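Chopping board

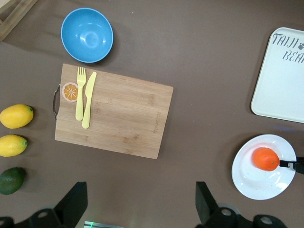 A chopping board, known in many homes as a cutting board and in older kitchens simply as "the board", is a flat, hard-wearing slab on which food is cut, sliced, crushed or rolled. Its job is to spare both the table underneath and the edge of the knife, and a good one does this so quietly that a household may own it for 40 years without giving it much thought. Boards are made of wood, bamboo, plastic, rubber, stone and glass, and there is hardly a cooking tradition anywhere without some form of one.

History

Cooks have been cutting food on pieces of wood for as long as there have been knives to cut it with, and very early boards are hard to trace, as a worn-out board usually ended its days on the fire. The round slice of a tree trunk, used with the bark still on, is among the oldest forms and remains in daily use in many parts of East and South-East Asia, where it is valued for standing up to the heavy cleaver.

In European houses the board and the trencher were close cousins for a long while. The trencher was first a thick slice of stale bread and later a square or round of wood, and it served as both plate and cutting surface. As pottery plates came within reach of ordinary families the trencher faded from the table, but its plain shape lived on in the kitchen, and the bread board (often carved around the rim with ears of wheat) became a favourite wedding present in Victorian Britain.

The historian Gobnait Ó Conaill, in her fond and very thorough study The Kitchen Table, describes a farmhouse board that had been planed flat so many times it had lost half its thickness, and was still thought too good to throw away. She argues that boards of this kind were looked on much as a good spade was, as something to be mended and handed down.

Materials

Wood is the traditional choice, and close-grained hardwoods such as maple, beech, sycamore and walnut are the most widely used. Sycamore has long been popular in Britain because it is pale, has little smell and does not taint food. Softwoods like pine are cheaper but mark easily, though in Japan softer timbers such as hinoki are prized for being kind to very fine blades.

Wooden boards are built in two main ways. In an edge-grain or long-grain board the strips lie on their sides, so that the fibres run along the surface. In an end-grain board the fibres stand upright, like the bristles of a brush, and the knife slips in between them. End-grain boards are heavier and dearer, and they take a good deal more work to make, but they are gentle on knives and tend to hide their scars.

Bamboo is, strictly speaking, a grass, though it is sold and cared for much as wood is. The stems are split into strips, which are glued together under pressure. The finished board is light, hard and fairly slow to take up water, and the strips often give it a pleasant striped look. Its hardness does mean that knives may need sharpening a little more often.

Plastic boards, usually of polyethylene or polypropylene, came into wide use in the second half of the twentieth century. Many can go in the dishwasher, and they are easily made in different colours, so that busy kitchens can keep raw meat, fish, vegetables and bread well apart. Glass and stone boards are easy to wipe clean, and stone stays pleasantly cool for pastry, but both are hard on a knife edge -- and rather noisy besides.

Shape and fittings

Most household boards are rectangular, with the corners rounded off for comfort. Some have a groove cut near the edge to catch the juices from a joint of meat, and others have a hole, a loop or a handle for carrying or hanging. Small feet of rubber may be fitted underneath, though these have the drawback that only one side of the board can then be used. A damp cloth laid flat beneath a board will hold it steady just as well.

Care

Wooden and bamboo boards should be washed by hand in warm, soapy water, rinsed, and stood on edge to dry so that air can reach both faces. Soaking is best avoided, as it may cause warping or open up the glued joints. A rub with food-safe mineral oil now and then keeps the surface from drying out -- olive oil and the like can turn sticky and rancid in time. Stains and smells can often be lifted with coarse salt and half a lemon.

Deep cuts are harder to clean and can harbour bacteria. A wooden board can be sanded smooth again, but a badly scored plastic one is generally best replaced.

See also

Bread board
Butcher's block
Kitchen knife
Trencher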